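Shape board

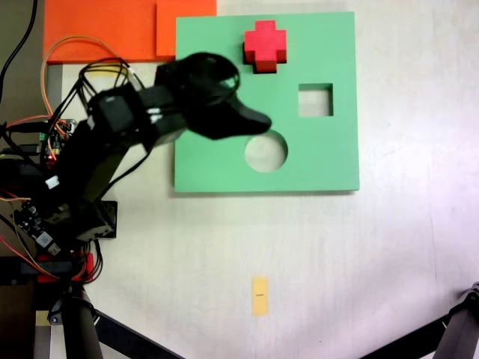 What a shape board is

A shape board (some families say form board, my gran said "the hole puzzle") is a flat panel with holes cut through it and a set of blocks to go with them. You pick up a block, find the hole with the same outline and drop it in. That's the whole game, and I've been fond of it for as long as I can remember!

The board

Boards come thick or thin, painted or plain. I like a matte one in a single colour, pale green for choice, laid on a white table so the holes show up white and the outlines are easy to read. A square and a circle are the usual starting pair. Mine at home is a Stirklow, which has 5 holes and a chip out of one corner, and I paid 50 pence for it at a school fair one June (still my best buy).

The blocks

Foam blocks are quiet and kind to toes, wooden ones feel nicer in the hand and make a good clack. Square blocks will go in four ways round. A round one goes in any way at all, so small children nearly always get it first.

Then there's the cross, or plus sign, which is my favourite. A red cross on a green board looks very cheerful, but it won't sit down into a square hole unless its arms are short enough, and if they are it rattles about and leaves gaps at the corners. Plenty of sets get muddled over the years and you end up with a cross and no cross-shaped hole anywhere. I keep the strays in a tin.

Ways to play

The plain way is one block, one hole. Ntombi Joubert, who taught me in the infants, had us do it with our eyes shut, feeling round the edge of the hole with one finger before we chose. It's much harder than it sounds (try the square!). You can also stand a block on top of the board and ask which hole it belongs to, with "none of them" allowed as an answer. Older children love that one.

Looking after it

Wipe the board with a damp cloth and dry it flat. Crumbs collect on the table under the holes, so lift the board now and then and give it a shake.

See also: peg board, posting box, jigsaw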